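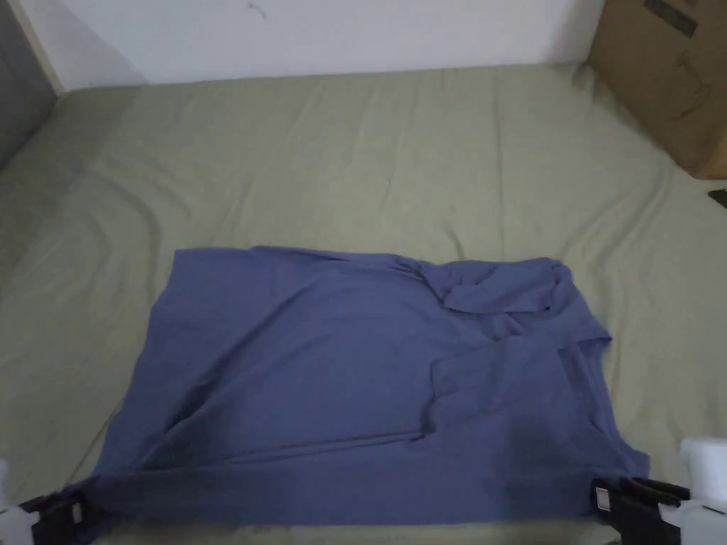
Does a brand-new cotton T-shirt need to be washed before it goes in the dye pot?

Wash it every time, hot, with a little soda ash and no softener, even when the bag says it's ready to dye.

February, Sunday, late afternoon

I'm writing that at the top because it's what I keep getting asked at the Junstead open days, and also because I skipped it last time and paid for it. The last blue batch came out with pale patches under the arms and a sort of cloudy stripe on two of the backs. I blamed the dye. Imre blamed the water. Anikó asked whether I had scoured the shirts and I changed the subject.

So this entry is the redo, same blue, same blanks, same pot, with the scour put back in. The blanks are Burneo, lot 3963, all cotton according to the label, sewn with what I'm fairly sure is polyester thread (more on that further down). 3000 grams of shirts dry weight, weighed before anything got wet. I did remember that this time! Please, everybody, write the dry weight on the tape on the side of the tub before you start. There's no getting it back afterward, and everything in the recipe hangs off it.

Scour

Hottest water the washer will give, a spoonful of soda ash and a squirt of the plain detergent from under the sink, not the blue one that smells of pine. Long cycle, two rinses. I stood and looked at the drain hose like a person with nothing better to do, and the first water out was a weak-tea yellow. That was out of shirts that looked spotless. It's spinning oil and sizing and whatever finish goes on so they look crisp in the packet, and all of it stands between the dye and the cotton.

Quick test I got from Bence, worth doing: put one drop of water on the cloth. On an unscoured shirt the drop sat up like a bead and took its time going in. After the scour it was gone straight away. If it beads, wash it again. I checked the chest and both side seams on one shirt, then one underarm on another, and they all soaked it up.

I left them damp and went directly to the pot. Dry cloth takes color in blotches, so if you scour a day ahead you need to wet them out again first. Half an hour in warm water does it.

Dye bath

The blue is the Wong powder, the one that leans toward violet, from the new tub. The old tub is nearly empty and has clumped, and I've written "samples only" on the lid. Please don't tip one into the other, Kristóf, I know you're tempted. Reactive dye that has been sitting damp gets weaker, and if you mix it in we'll never know what strength we've got.

Mask on for the powder, lid back on before the mask comes off. I pasted it with a little cool water first and then thinned it, which is slow but beats chasing specks around the pot. Then I poured it through a piece of old tights. There was a bit of undissolved grit in the toe, very dark, and every one of those would have been a freckle on somebody's shirt.

Order of things, and I'm sticking to it from now on:

Warm water and salt in the pot, stirred until the salt is gone.
Dye in, stirred.
Shirts in, one at a time, opened out, not as a wad.
Stir without stopping for the first ten minutes, then every few minutes.
Soda ash only after the color has had a chance to spread, and never poured onto the cloth.

That last one is where I used to get lazy. I used 700 grams of soda ash this time, dissolved in a bucket of warm water and added in three goes with the shirts pushed over to the other side. It clumps like anything if you drop it into water all at once, so sprinkle and stir. Once the ash is in, the dye starts bonding to the cotton, and wherever it happens to be sitting is more or less where it stays. If the shirts are uneven at that moment, they're uneven for good. I waited eight minutes between each addition and stirred the whole way through. My shoulder has opinions about it.

Levente came by in the middle and asked why the bath still looked so dark if the dye was supposed to be going into the shirts. Fair question. A good share of it never bonds. It reacts with the water instead and then it's only a stain floating about, and some of that hangs on inside the cloth until you wash it out. You can't read the result from the bath, and you can't read it from a wet shirt either. Everything looks two shades deeper wet. I've pulled batches early because they looked perfect in the pot and then dried to something like old jeans.

Temperature: warm bath water the whole time. I had the lid on between stirs and an old quilt around the outside of the pot. The Hodwood room is drafty in winter and the last batch cooled a lot, which may have been part of the trouble too. I changed two things at once there, I know, I know. Anikó has already pointed it out.

Wash-out

This is the dull part and the part that people rush. Cold first, to get rid of the salt and ash, until the rinse water doesn't feel slippery anymore. Then hot. The leftover dye hangs on tighter while there's still salt around, so going directly to hot is a waste of hot water. After the cold rinses I did one hot soak with the lid on and left it while I ate lunch, then a full hot wash, and then another.

Check for when to stop: wring a corner of a hot wet shirt onto a white rag and press. If it marks the rag, go again. Mine marked after the first hot wash and left the faintest gray-blue after the second. I gave it a third and got a clean rag. That's a lot of water for one batch and I'd like to try a longer soak with fewer washes next time. Imre thinks overnight is fine. I think overnight is fine if they're loose and covered, and not if they're squashed down in the bottom of the bucket with one sleeve sticking out, which is how I found his last lot.

Thread

The stitching on the hems and collar stayed white, or close to it. Polyester doesn't take this dye at all, so you get a pale line running around each hem. I like it. Two people who looked in said it seemed unfinished. If we ever do these to order we should say so up front, or else buy blanks sewn with cotton thread, which cost more and which Burneo doesn't list. Bence says there's a place that does them and he'll find the name. I'm putting that here so that he sees it.

The neck rib came out a hair darker than the body. It's a tighter knit and I suppose there's simply more cotton in the same bit of space. Not a fault, but if you're matching a swatch, match it on the chest.

Drying and folding

Line, inside out, hung from the hem. I don't peg the shoulders anymore because it leaves little horns. Don't put them over the radiator either — the green batch in the fall got a band across the middle that way, and it never came out.

Fold them only when they're bone dry, seams included. The underarm seam is the slow one. I had a stack with one damp seam in it a while back and it left a ghost of itself on the shirt below. Anyone folding for the shelf: lay it face down, smooth the body out from the middle, sides in, sleeves back, then up from the hem. If you smooth from the edge you only push the wrinkle to the center. Kristóf does his in the air like a shop assistant and they're neater than mine, so do whichever works for you.

How it came out

Good! Much better than the last lot. I went over each one by the window and found no pale underarms, no stripe. One shirt has a small lighter spot near the left side seam, thumb-sized, and I think that's where it was folded on itself when the ash went in. I'm keeping that one for myself. The color is a bit more violet than the swatch in the book, though the swatch was on a different cloth and has been pinned next to the window forever, so I wouldn't trust it. I've cut a fresh swatch from the spare sleeve and stapled it to the facing page with the lot number. Half of it goes on the windowsill under a strip of foil, so we can see how it fades.

Still to do

Run one unscoured shirt next to a scoured one in the same small pot, so I can stop arguing about it from memory.
Ask Wong if the powder has a use-by date, I can't find one on the tub.
New rubber gloves, the long ones. Mine have a hole in the thumb and I've got a blue thumb.
Water softener powder for the bath: Imre says our tap water is hard and he's probably right about that much. The kettle looks like the inside of a cave.
Somebody has the good thermometer. It was on the hook on Friday's list and it isn't on the hook.

Pot is rinsed and upside down on the rack. The drain was slow again.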